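Gruvbridge Laundry Folding Set

Release notes and data card, February release
Maintainer: Hamidreza Soltani

What this is

Can a machine put away your laundry yet? We think the fun part of that question is in the clothes nobody irons: shorts, socks, faded T-shirts, the towel that is older than the house. Gruvbridge is a set of 252 short folding episodes recorded in ordinary homes with a hand-held two-jaw gripper. A person holds the gripper and does the chore, and the recording is used to train a policy that runs on an arm. Everything happens on beds, couches and rugs, on top of whatever cloth was already there.

Why folding

Because it's hard and everyone knows how it should come out! A mug keeps its shape when you grab it. A pair of shorts doesn't, and a dark pair hides its own edges, so a model that looks great on white dish towels can fall apart as soon as it meets something black. We wanted plenty of those cases in here, with more than one fabric under and beside the garment.
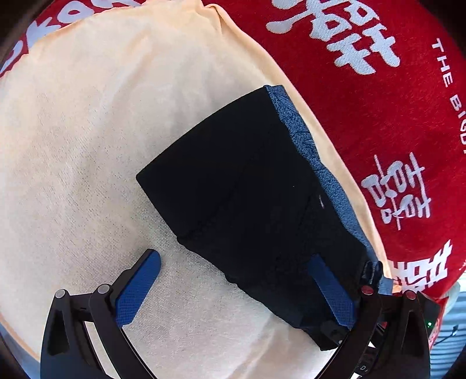 Dark garment on cream cloth, blue strip showing along one side, red lettered textile behind.

Episodes are split by garment type and by background. "Plain" means one cloth under the work. "Mixed" means two or more textiles in view, and this is where our baseline (we call it Dineck) gets confused most often. Printed lettering on a nearby towel or blanket pulls its grasp point away from the hem. Layers of different colors are the other big one: it tends to treat the inner layer as a second garment and tries to pick it up alone.

Can it do the chore?

Sometimes, and it is a joy to watch when it does. On plain backgrounds Dineck finished 80 percent of the test folds. On mixed backgrounds it was well under that, and dark shorts were the worst group. It still can't turn a sleeve right side out, and it won't tell you when it has given up. A person is much faster at all of it.

Labels

Each episode has a garment type, a background tag, and up to 4 grasp points marked by hand. Every mark was checked by 2 people. Where they disagreed, both marks are kept and the episode is flagged "split".

Known gaps

No fitted sheets. Very few baby clothes. Lighting is whatever the home had. The older Mughal episodes use a different tag list, and the script in tools/grelus converts them.

Contributing

Please send us your ugliest piles. New garment types go in a separate folder, with the tag file next to the recording. Open an issue first if the episode runs past one garment.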